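Meltell fabric softener leaving spots on dark towels??

posted by gurkau_gal

Moved to a place with a Grorard front loader in March and ever since my dark towels come out with greasy looking spots. Not every load. I use the Meltell softener, fill it to the line, wash at 80. Already rewashed one lot 2 times and spots are still there. Is it the machine or the softener? Manual is 171 pages and no help at all.

3 replies

tubandtile
Softener, almost for sure. Fill line is the max, not the target. Go half, and thin it with water before it goes in the drawer. For the spots, rub in plain dish soap, leave it an hour, wash warm with no softener. Also pull the drawer out and scrub behind it, teh siphon cap gets gunked up and then it all dumps at once.

Bråten7
mine did this too. got rid of the machine

lintpicker
Agree with the first reply mostly. But 80 is way hot for dark towels, try 40. And stop using softener on towels period, they dont soak up water after a while. White vinegar in the drawer, couple spoons. Took 7 washes before mine felt normal again so dont give up after one. If you have hard water go a bit heavier on detergent, check the back of the box for how much.

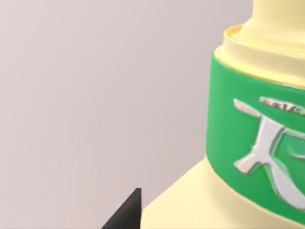 Oh and leave the door open between loads, otherwise the drawer starts to smell.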